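Subject: Re: [tabletop-crafts] Small paper cups, which ones hold up?

On Tuesday the list digest carried this:

> We go through a lot of little cups for beads, buttons and game pieces.
> The plastic ones crack and the thin paper ones fall over if you look at
> them wrong. Has anyone found a short one that stays put? Also, do you
> work straight on the table or put something under it? Ours is soft wood
> and it's getting pretty scratched.

I've been using the short tan cardboard cups from Isetti. They come in a case of 1000, which is far more than I needed, so I split mine with the Bavalen group. The case number is 2858 if you want to ask for the same ones. There is a taller size too, 1007, but I'd skip it for small parts. You can't get your fingers to the bottom.

They do tip if you catch the rim, same as anything that light. Dropping a piece in from above is fine. Setting it against the edge and letting it roll in is where I lose them. For heavier pieces I put a flat washer in the bottom first.

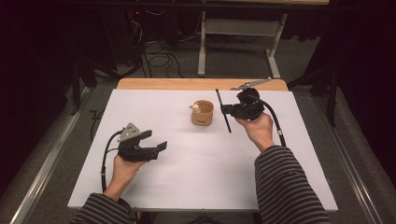

As for the table, I keep a white board on it, laid flat with no clamps. Mine is wood as well and had its share of marks before I started doing this. Small light-colored pieces are harder to find on white, so if you sort a lot of those you may want a darker surface. For everything else it works well, and I can pick the whole thing up and lean it against the wall when I need the table for dinner.

One cup at a time in the middle of the board is enough for me. When I had 8 of them lined up I kept knocking the near ones with my sleeve going for the far ones. Now I fill one, move it to the shelf, and start the next.

I haven't tried the Poltero cups that somebody brought up in July. If anyone has, I'd like to know whether the rim is rolled or just cut, and whether they stack without sticking together. The Isetti ones stick a little, and I have to twist them apart.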